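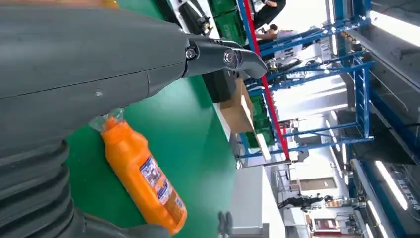

Orange plastic bottle, wrap still over the cap end, green bench top.

May 6, 2021

Second go at the walnut oil and wax finish for the Nustavik stools, and I'm happy to say it's behaving much better than the batch we made in April. That one stayed tacky for days and picked up every bit of fluff in the building. Mircea reckoned I'd been far too generous with the beeswax, and after a bit of grumbling I have to admit he was right (sorry, Mircea, and thank you for the patience).

So today I cut the wax back to 36 grams and left the oil at 238 grams, warmed the two together in the old double boiler, and stirred until I couldn't see any flecks. It set to something like soft butter, a lovely pale honey colour, and it spreads with hardly any pressure at all. I did put a little too much on the first test board out of sheer enthusiasm – old habits – and had to go back over it with a clean rag.

Test boards are all offcuts from the Fekville ash. Board 3 was sanded to a finer grit than the others and it has the nicest feel of the lot, though the colour went a touch greyer than I'd like. Might be the light in that corner. I'll take it outside tomorrow and have a proper look before I go blaming the sandpaper.

Spyros dropped in near lunch with the drawings for the Ververidis bench and we got talking, as we do, so the second coat went on later than planned. He'd like the same finish on the bench if it stands up to wet cups. I've left a mug ring on board 9 overnight to find out, so please don't be kind and wipe it off!

Rags are hanging flat over the rail outside to dry. Please leave them there and don't bundle them into the bin, however untidy they look. Oily rags in a heap can heat up all by themselves.

Still to do: write the new recipe on the card inside the cupboard door, cross out the old one, and ring Grotodeck to ask whether they still carry the bigger tins with the screw lids. The little ones are a nuisance to get a cloth into. Mircea has the kitchen scale at his bench if anyone's hunting for it.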